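Progress report to Multar, second reporting period
Plakesier filling and coating line, Lostik plant

1. Work completed

The tempering unit was recommissioned in April and now holds the dark recipe within its set limits over a full shift. Test batches of 40 kg were run on the dark and milk recipes. Viscosity at the enrober was stable on dark. Milk thickened toward the end of each batch, and the lecithin dose is under review.

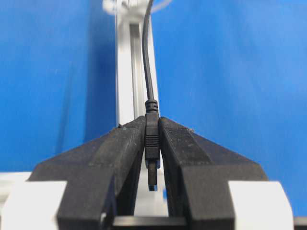

The hazelnut filling was reformulated with a lower share of palm fat. Samples are in storage at two temperatures and are checked for bloom and oil migration every Friday. No bloom has been recorded on the dark shells.

2. Equipment

The Cruzado depositor was delivered with 10 nozzles. Two gave low shot weights and were returned to the supplier. Mold stock stands at 400, enough for continuous running on one lane.

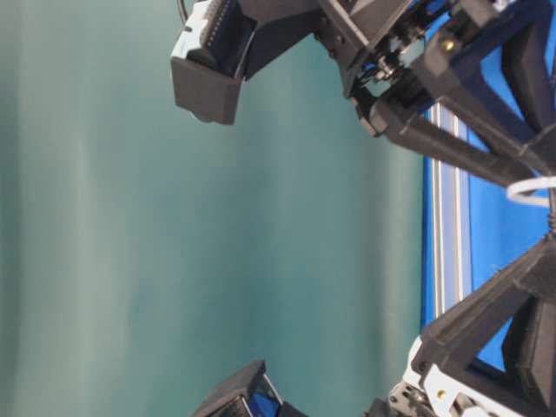 Gripper assembly, fingertip block at left.

3. Spending

Spending is within budget on all lines except packaging film, where the minimum order was raised to 2000 m. We ask Multar to approve a transfer from the travel line. 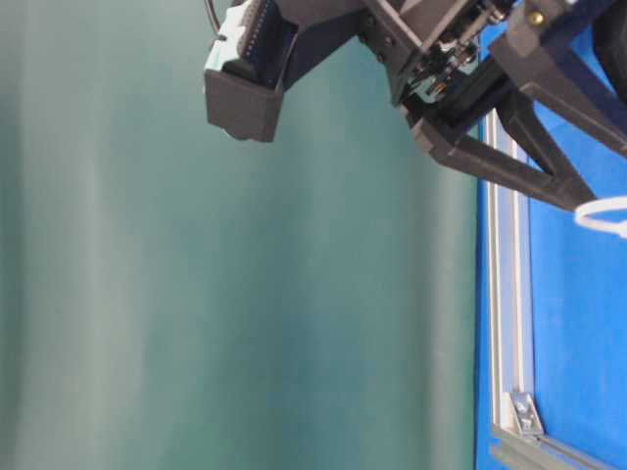
4. Next period

Milk trials will be repeated at the revised lecithin dose. Shelf-life results for the filling will be attached to the next report, together with the nozzle test sheets.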